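# Comparing Two Gripper Types for Folding Shirts

Project report, Morrison Lab course in robotics, spring term

## 1. Goal

Our group wanted to know how much the fingers matter when a two-arm setup handles a T-shirt. Most of the reports we read in the first weeks were about the control side, and the gripper got a line or two. We kept the controller fixed and changed only the fingers.

The two finger sets were:

- **Fumstead**: narrow, stiff fingers with a flat tip
- **Jasov**: wider fingers with a soft pad glued to the inside

## 2. Setup

Both arms are mounted on the same side of the table and driven by teleoperation. The operator works from the view of the head camera, so whatever the camera misses, the operator misses too. We covered the table in black because light shirts were hard to pick out against the bare top. The covering has a sheen, and under the ceiling lights it gave us some glare that we never fully got rid of. Closing the blinds helped a little in the afternoon.

The controller is the Zutholm package from last year's course. We changed the grip force limit and left the other settings alone.

Each finger set got 300 trials, split evenly among 4 shirts. A trial started with the shirt laid out flat, collar away from the arms. The operator had to take hold of both lower corners, pull the hem straight, and bring it up to the collar.

A trial counted as a success if both corners stayed in the fingers until the hem reached the collar. We did not score how neat the fold was. We tried to in May, but two of us kept giving different scores to the same fold, so we dropped it.

The step that decided most trials was the pull on the hem, with one gripper at each lower corner. If the grip was too shallow it usually showed at this point, before any lifting.
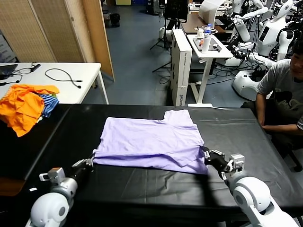
## 3. Results

The Jasov fingers held on better during the pull. The pad gives a little, and the cloth settles into it. They had more trouble with the first pinch, where the wide tip tended to push the hem along the table — the operator often had to back off and come in again at a steeper angle.

The Fumstead fingers were the other way around. They got under the hem quickly, even with wrinkles in the lower half of the shirt, but thin fabric slid out when the arms moved apart. Raising the force limit reduced the slipping and left small marks on one of the shirts.

Shadows from the arms were a problem for both sets. When an arm's shadow fell next to the hem, the operator had a hard time judging where the fabric ended.

## 4. Problems with the Method

The same operator ran every Fumstead trial first and every Jasov trial second. Some of the difference is probably practice. We should have mixed the order.

We also recalibrated the left arm halfway through the Jasov trials after it began to drift. The trials before and after that are pooled in our tables.

## 5. Next Steps

We would like to cut the Jasov pad down to the width of the Fumstead tip and run the same task again. A second lamp on the far side of the table should help with the shadows. The pad template and the trial log are in the project folder.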